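I've been making kombucha on my kitchen counter for two years, always in a pickle jar with a dish towel and a rubber band over the top, so I was a bit snobby about the Bilex home brewing kit when my neighbor Wenjie Peng offered me hers (she got two as gifts, lucky her!). I've now run 12 batches through it and I have opinions.

First, the good stuff. The jar has a spigot, and it sits high enough that you don't pull up all the yeasty gunk from the bottom. I can taste a little every morning without poking around under the SCOBY, and I love that. The cloth cover fits snugly and the stick-on thermometer was easy to read, even in my dim corner by the fridge. My first batch took 10 days and came out tart and kind of appley, which was way better than I expected from the tea bags in the box.
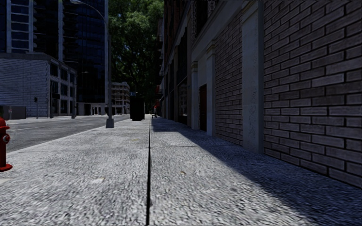
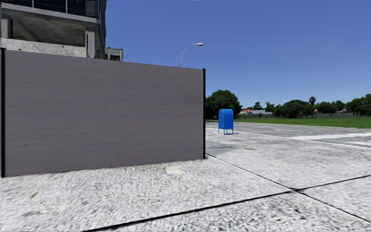

Wide sidewalks and big city buildings.

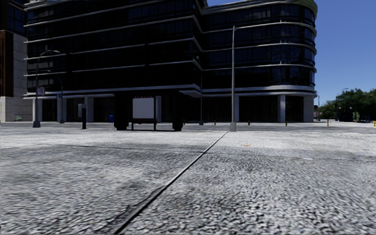
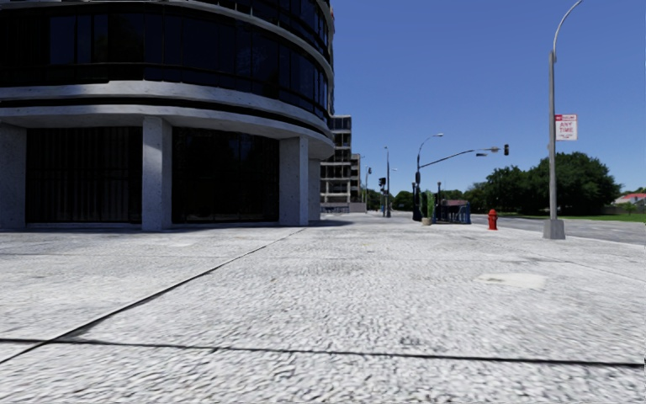
Now the grumbles. The bottles that come with it are thin, and the swing tops leak fizz. I did a ginger batch in February and four of the six were flat by the weekend – so sad! I moved everything over to my old De Luca bottles and the same brew was lively again. The instruction booklet is also pretty vague on how much starter to save. Mirko Ferri from my brewing group says 2 cups per gallon, and that's what I do now.

Cleaning is fine, except for the spigot, which has a tiny washer that loves to roll under the stove. Buy a spare.

At 27 dollars I'd still get it for a friend who's just starting out, mostly for the jar. If you already have bottles you like, see if you can find the jar by itself. Next up for mine is a hibiscus batch, with a lot less sugar in the second ferment this time.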